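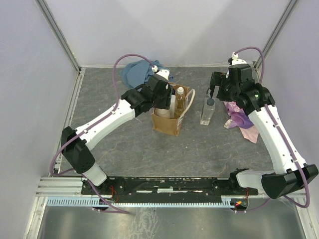
4. Installing and Leveling the Nurnel Water Softener

4.1 Before you start

Read this section in full before cutting into the supply line. The softener is supplied with the bypass valve fitted and the brine line coiled inside the salt tank. Do not remove the shipping plug from the drain port until step 6 of section 4.2.

The unit needs a level floor, a grounded outlet, and a floor drain or standpipe. It must be placed downstream of the main shutoff and upstream of the water heater. Outdoor faucets should be teed off ahead of the softener unless softened water is wanted in the yard.

Allow 30 inches of clear height above the salt lid. Less than this makes it difficult to pour from a full bag.

CAUTION: Do not install the softener where the temperature can fall below freezing. Frost damage to the resin tank is not covered by the warranty.

4.2 Connecting the unit

1. Close the main shutoff and open the lowest faucet in the house. Leave it open until the line has drained.

2. Turn off the water heater. For gas heaters, set the control to PILOT.

3. Set the softener in position and check it with a spirit level, front to back and then side to side. Turn the adjustable feet by hand. Tighten the lock nuts with a wrench only after both readings are level.

4. Check the flow arrows on the bypass valve. The inlet is on the right when viewed from the rear of the unit. On models with the Grevis valve head, the inlet is on the left.

5. Connect the inlet and outlet. Hand-tighten the union nuts, then add a quarter turn. Solder joints must be made up and allowed to cool before they are brought near the valve body – heat will distort the seats.

6. Pull the shipping plug and push the drain hose fully onto the barbed port. Secure it with the clamp supplied. Run the hose to the drain and leave an air gap of at least 2 inches above the flood rim.

7. Route the overflow hose from the salt tank separately. It drains by gravity and must run downhill for its whole length. Do not tee it into the drain hose.

NOTE: If the existing plumbing serves as the electrical ground for the house, fit the ground strap across the bypass before restoring power. The strap is sold separately as part no. 2587.

4.3 First fill

Set the bypass to BYPASS and open the main shutoff slowly. Flush the house lines at a cold faucet until the water runs clear. Move the valve halfway toward SERVICE and wait until the resin tank is full, then open it completely. Filling takes roughly 60 minutes where supply pressure is low.

Slight discoloration at the first draw is caused by resin fines and is harmless. Remove faucet aerators beforehand so that the fines do not collect in the screens.

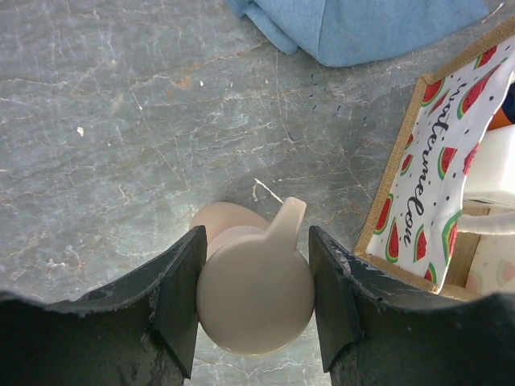 Rasa Ķēniņš wrote in to say that the halfway position was hard to find on her valve, and that opening it in one movement had pushed resin into the outlet screen. She had to shut the water off again and rinse the screen in a bucket.

The halfway position is marked by a raised dot on the valve collar from revision B onward. On earlier valves, turn the handle until flow can first be heard, and stop there.

4.4 Adding salt and setting hardness

1. Pour water into the salt tank to the lower molded line.

2. Add pellet salt. Do not use rock salt or block salt – the residue clogs the brine pickup.

3. Plug in the transformer. The display shows the time prompt. Set the clock, then press NEXT.

4. Enter the water hardness in grains per gallon. Customers on the Nirkdale supply should take the figure from their latest water bill. Well owners should have a sample tested.

5. Hold REGEN until the motor starts. Check the drain hose connection for leaks during the backwash stage.

CAUTION: Do not unplug the transformer during regeneration. The valve will stop between positions and water may run to the drain continuously.

6. Restore the water heater.

Section revised 7 May 2019. Replaces the sheet packed with earlier units.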